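3.2 Laundry equipment and placement in the homes

The questionnaire in Section 3.1 told us how often the households wash, but it did not tell us where in the home the washing is done. For the study of indoor moisture this second question is at least as important. A load of cotton which dries on a rack in a bedroom gives all of its remaining water to the air of that bedroom, and the same load in a vented dryer gives almost nothing. We therefore visited all 76 dwellings of the sample, which are divided between the two districts Durnidside and Hutchins, and recorded the type of the equipment, the room in which it stands, the floor material of this room, and the way of drying during the heating season.

The dwellings in Durnidside are mostly older apartments. The washing machine stands there in the bathroom or in the kitchen, and the door of the bathroom is often left open after washing, so that the moisture moves to the corridor. Of the 76 dwellings, 57 had no dryer of any kind. In these homes the laundry is dried on folding racks, on radiators, or on lines above the bathtub. The residents told us that they open a window when the clothes are hanging, but the sensor data from September do not always agree with this. Two dwellings had to be left out of the moisture balance, as their sensors were moved to another room during the measuring period.

In Hutchins the buildings are newer and the apartments usually have a small separate room, or a part of the hallway, where the equipment is placed. The most common solution in this district is the stacked unit, with one drum above the other. It saves floor area, but it also puts two sources of heat and moisture in one corner, and the space behind the unit is seldom ventilated. When the room has a wooden floor, this corner should be inspected with special care. Small leaks from the hose connections can remain hidden under the unit for a long time, and wood takes up the water slowly. We measured the moisture content of the floor at three points for each unit: in front of the lower door, at the side, and as near to the wall as the probe could reach.

The manner of unloading has also some influence. If the washed items are carried directly to the second drum, the time in which they are exposed to the room air is very short. If they are collected first in a basket and sorted, this time becomes longer, and a part of the items is normally taken away to be dried on a rack. In the diary the participants noted both cases separately. A total of 305 loads were noted in this way and could be connected to the humidity record of the same room. The volume of the room was calculated from the floor plan, and the air change rate was taken from the tracer measurement in Section 2.4. The diary did not ask for the weight of the load, and we used the nominal capacity of the machine in its place. This choice makes the calculated water amount somewhat too high for small households, where the drum is often only half filled. 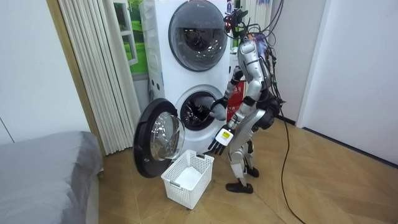
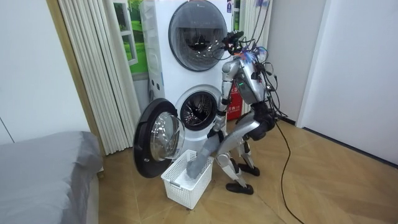

Figure 4. Stacked washer-dryer unit on a wooden floor, with the lower drum in use.

3.3 Calculation of the moisture load

For each load, the released water was calculated as the difference between the mass of the items after spinning and their mass in dry condition. The residual moisture after spinning was taken from the spin speed which the participant had written in the diary. When the speed was missing, the middle setting of the machine was assumed. The part of the water removed by a dryer was then subtracted, with separate values for vented and condensing models, and the rest was distributed evenly over the drying time given in the diary.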